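Wovau Garment Care Label Transcriptions

README for the text corpus, release 3

Summary

Wovau is a collection of 2,188 transcribed care and fiber content labels from everyday clothing, bed linen and table linen. Each record holds the words printed or woven on one label set, a normalized form of those words, and a small number of fields about the garment the label was sewn into. The collection is text only. It was built for work on spelling variation, abbreviation and translation in short technical notices, and it has also been used to test search in secondhand clothing catalogs.

A label set means every label attached to one item, in the order a person would meet them starting at the neck or waist. An item with a size tab at the neck and a longer strip in the side seam is one record with two label entries. Removable paper tags are not transcribed.
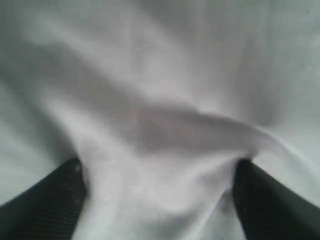
Textile Documentation Group, Famutholm

What is in the release

labels.csv - one row per label, with the raw and normalized text
items.csv - one row per item, with garment type, main color and wear grade
terms.csv - the list of fiber names and their accepted forms
symbols.csv - the code list for care symbols
notes.txt - corrections made between releases 2 and 3
LICENSE.txt - terms of use

All files are UTF-8 with Unix line endings. Fields are separated by commas and quoted when they contain a comma, a quote or a line break. Line breaks on the label are kept in raw_text and replaced by a single space in norm_text.

Fields in labels.csv

label_id: string, unique. The item number, a hyphen, and a letter for the position on the item.
item_id: string. Joins to items.csv.
position: one of neck, waist, side_seam, hem, pocket, corner, other.
method: one of printed, woven, heat_transfer, unknown.
raw_text: the text as it stands on the label, with capitals, spelling errors and spacing kept.
norm_text: lower case, abbreviations expanded, percent signs closed up to the number.
languages: ISO 639-1 codes separated by semicolons, in order of appearance.
symbols: codes from symbols.csv, separated by semicolons.
legible: full, partial or none.

Rows where legible is none are kept so that the number of labels on an item can still be counted. Their raw_text field is empty. An empty raw_text with legible set to full is an error; please report it.

Fields in items.csv

item_id: string, unique.
type: one of 60 garment and linen types. The list is closed. New types are added only at a full release.
color: a single basic color word. Multicolored items take the color of the largest area.
wear: integer, 1 to 5, where 1 is unworn and 5 is no longer fit for use.
source: mirani or bridov, see below.

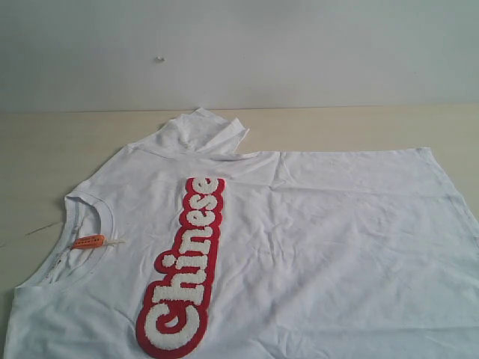
Size is deliberately absent from items.csv. Size marks are transcribed where they appear, but they are not converted to any common system. Users who need comparable sizes should parse them from raw_text and state which chart they used. A bare "M" can't be compared across makers, and a number without a unit may refer to inches, centimeters or a national size.

Sources

Items came from two places. The Mirani part consists of clothing and linen passed on by households. The Bridov part consists of unsold stock from a closed shop and has 605 items. Bridov items are mostly wear grade 1 and their labels are nearly all legible. Mirani items cover every wear grade, and the share of partial labels is much higher. Results that mix the two parts without reporting them separately should be read with care.

Transcription

Labels were typed directly from the garment under a desk lamp. Optical character recognition was tried for release 1 and dropped, as it did badly on woven lettering and on curved satin strips. Each label was typed twice by different people working separately, and the two versions were compared by script. Differences were settled with the item in hand. Where the item had already been returned, both readings are given in raw_text, separated by a vertical bar, and legible is set to partial.

The following rules were applied:

Capitals are kept as printed. Small capitals are typed as capitals.

Accents are typed only where they can be seen. A missing accent is not restored in raw_text but is restored in norm_text.

Decorative lettering on the outside of a garment is not label text and is left out, even when it names a fiber or a place.

Registered and trademark signs are dropped from norm_text.

Characters lost to wear are typed as one question mark each when their number is clear, and as three question marks in square brackets when it isn't.

Handwritten names, laundry marks and room numbers are removed. Where such a mark covers printed text, the covered part is treated as lost.
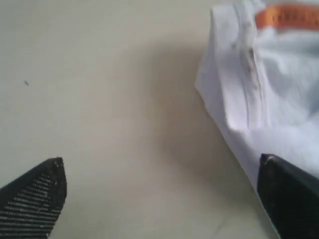
The last rule was applied from release 2 onward. Release 1 contained a few laundry marks and has been withdrawn. Anyone who still holds a copy should delete it and use the current files.

Normalization of fiber names

The file terms.csv maps each spelling found on a label to an accepted form. "Elastane," "elastan" and "spandex" all map to elastane. "Polyamide" and "nylon" both map to polyamide. "Rayon" is kept apart from viscose, even though the two words often refer to the same fiber, because some labels in the collection use both on one item with different percentages. Users who want a single class can merge them in one line of code.

Percentages are not corrected. There are 10 labels on which the stated fibers don't add up to one hundred, and these are marked in notes.txt. Most are cases where the lining and the shell were printed as a single list. Two appear to be plain printing errors. Percentages written as fractions are left as fractions.

Care symbols

Symbols are coded by shape first and then by content. WASH-30 is a washtub with the number 30, WASH-30-1 is the same with one bar under it, and WASH-HAND is a tub with a hand. Some older labels use tub symbols with dots in place of numbers. These have their own codes and are not converted. A symbol that contradicts the words beside it is coded as drawn. The best-known case is the crossed-out iron next to "warm iron if needed," which occurs in both parts of the collection.
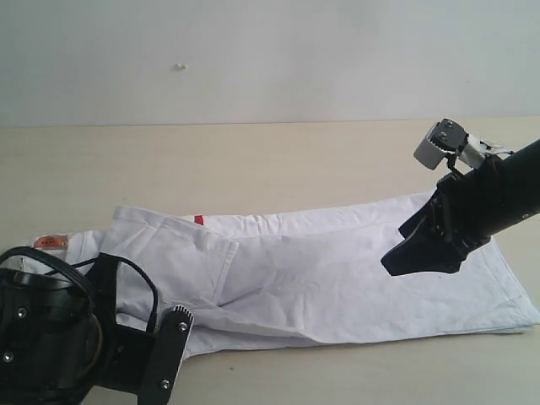
Known problems

White woven lettering on a white ground is hard to read and is overrepresented among partial labels, especially for table linen.

The method field is unreliable for narrow satin strips. Heat transfer and printing look alike after repeated washing, and unknown was used generously.

Language codes were assigned by hand. Short strings such as "100% lin" could belong to more than one language and were coded by the language of the rest of the label. If the label held no other text, the languages field is empty.

Children's clothing is thinly covered. Underwear and hosiery were not collected.

Item types are uneven. Shirts, trousers and pillowcases make up most of the rows. A random split will leave some types out of the test portion entirely, so a split stratified by type is suggested. All labels from one item should go to the same side of the split.

Uses that are not suggested

The collection should not be used to estimate what fibers people wear or buy. It is not a sample of any population. It should not be used as a source of washing advice either. The transcriptions record what a label says, and labels are sometimes wrong.

Changes since release 2

Added the position values pocket and corner. Earlier rows coded as other were checked and recoded where the item was still available.

Split the symbol code DRY into DRY-TUMBLE, DRY-LINE and DRY-FLAT.

Fixed a quoting error in items.csv that shifted the wear column on rows with a comma in the color field.

Removed duplicate records for duvet covers that had been entered once with and once without their matching pillowcases - the joint record was kept.

License and citation

The files may be copied, changed and shared for any purpose as long as the source is named. Please cite as: Textile Documentation Group, Famutholm, Wovau Garment Care Label Transcriptions, release 3. Corrections should give the label_id, the field, the present value and the proposed value, one per line. They are checked in May, ahead of the next release.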